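Canby Wood Table, One Year On

I bought the Canby in January to replace a glass table that showed every fingerprint. It cost 412 dollars with delivery and took me an evening to put together. The legs bolt on from underneath and the hex key in the box is too short, so use your own if you have one.

Surface

The top is pale wood with some warmer orange-brown planks mixed in. The grain is fine and straight, and the color hides crumbs better than I expected. Ours gets used for everything: meals, bills, game controllers, water bottles. I wipe it with a damp cloth and oil it twice a year. There is one ring near my chair from a hot mug, and oil has not taken it out.

Size and fit

The edge is straight with no lip, so you can push a trash bin right up beside it and sweep scraps off by hand. It looks fine over our dark gray carpet. 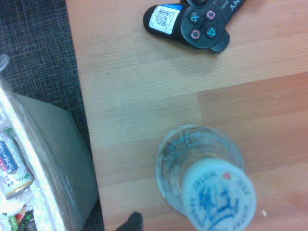 Complaints

One leg needed a felt pad to stop a slight rock. I wrote to Canby about the mug ring and Wilma Prins answered in 26 hours, but all she could suggest was light sanding. I haven't tried it yet.

Four stars. I would buy it again at the same price.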